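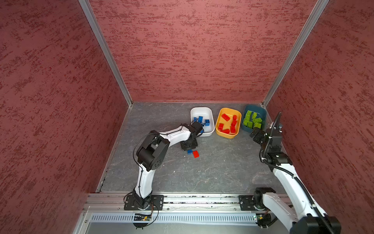
Two-arm sorting project: how should we divide the bricks between the arms?

Asked in: Student Robotics – Classes and Clubs

Our course section is preparing a two-arm sorting demonstration for the Sirnora student showcase in May. Toy bricks in three colors are placed on the floor of the cell and must be sorted by color: blue in the white bin, red in the yellow bin, green in the teal bin. Both arms are mounted on one rail at the front.

The rules do not state which arm must serve which bin. At present each arm takes the nearest brick of any color. We have logged 862 attempts, and 57 of them ended with one arm waiting for the other until the time limit. Most of the stalls involve the yellow bin, as it stands in the middle and both arms approach it.

We would appreciate advice on whether the bins should be assigned permanently, and whether a mixed pile in the center should be handled first or last. 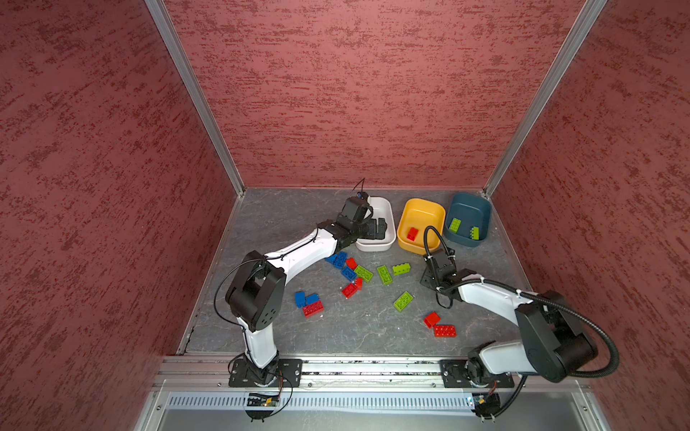 Emil Leitner
Assign the outer bins permanently. The left arm takes blue, the right arm takes green, and red goes to whichever arm holds the yellow bin reservation. The reservation should be requested before the brick is picked up. If it is requested afterward, both arms may be holding red bricks and neither has anything useful to do.

A green brick lying far to the left is the difficult case. Our section had the left arm move it to an agreed handoff area on the floor, released it there, and let the right arm collect it. This costs time – we accepted the cost.

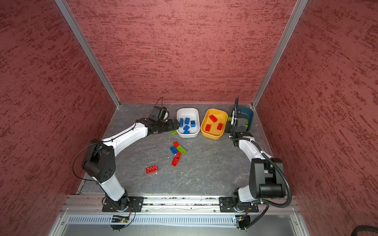
Left arm at the white bin, right arm at the teal bin.

Answer 2
Agree with the above. Leave the center pile until last and clear the single bricks first. Also check your home positions.

Answer 3
We used one arm only and had no stalls. It was slow.

Comment from the original poster
Thank you. We will adopt the fixed assignment for the outer bins and report the new stall count after the next series of attempts. Does the reservation need a timeout?

Emil Leitner
Yes. Release it whenever a grasp fails.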